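Pandside Forum > Toys and storage > Old wooden blocks, which box?

tveit_18
My children have 30 blocks from Pinus and the cardboard box is now broken. I am looking for something that stays open on the table. Deep or shallow, what do you prefer?

Plurier
Shallow, always. In a deep box the small ones go to the bottom and my son turns everything over on the floor – every evening the same noise.

mossgarden
I don't agree. We had a shallow tray for 8 months and the blocks were everywhere. High walls are better, and you can wash a plastic bin in the shower.

tveit_18
Thank you both. But is it not difficult for small hands to reach down?

Plurier
It is, if the walls are straight. This is my whole complaint.

mossgarden
Straight walls I would also not buy. For blocks I look first at the shape of the sides, and only after that at the height. If they lean outwards, a hand comes in easily from any direction. The grey bin in my picture has such sides, and with only a few red blocks and a green one on the mat you find the colour you want at once. With all 30 inside I would choose a wider one. 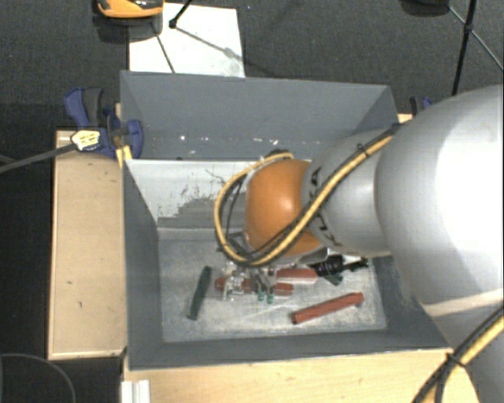
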